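Foam Letters and the Blue Plate

Posted Dec 13, 2018

Further to the previous entry on wooden puzzles, I set out below the arrangements now in place for the foam alphabet. Several readers have written to ask how the letters are stored, and whether a full set can be kept together in a household with young children. The answer to the second question is no, and the remainder of this entry should be read with that in mind.

The letters were bought in February from Siler, the toy shop in Bogale, together with a second packet supplied by my sister-in-law, Matilde Patrício. The two packets were combined at an early stage, which I now regret, as the shades do not quite agree and it is no longer possible to return any letter to its original bag. When the collection was last checked it stood at 115 pieces. The vowels are under-represented. Two were found in the garden.

Under the present system, letters in use are placed on a plate and letters waiting their turn remain on the table. A plate was chosen in preference to a bowl so that every letter may be seen without digging. The rim is sufficient to stop foam from sliding off when the plate is passed from one person to another. Bowls were tried for the whole of the spring and led to a good deal of tipping out. 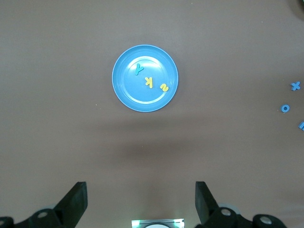 Y, K and S on the plate, with the X still on the table.

Letters are not required to face the right way up. My own preference was for an orderly row, but Benvinda Amaral, who taught infants for many years and was kind enough to comment on an earlier draft of these notes, advised that children should meet a letter from all sides and turn it for themselves. An S on its side is easily taken for a 2, and this has been the cause of some lively discussion at tea time.

Cleaning is carried out at the end of each week. Letters are washed in warm water with a small amount of washing-up liquid, pressed in a tea towel and left overnight on the rack. They should not be placed on a radiator. The plate is washed with the ordinary dishes and may be used for toast in the meantime.

The next entry will deal with the number tiles, for which a suitable tin has yet to be found.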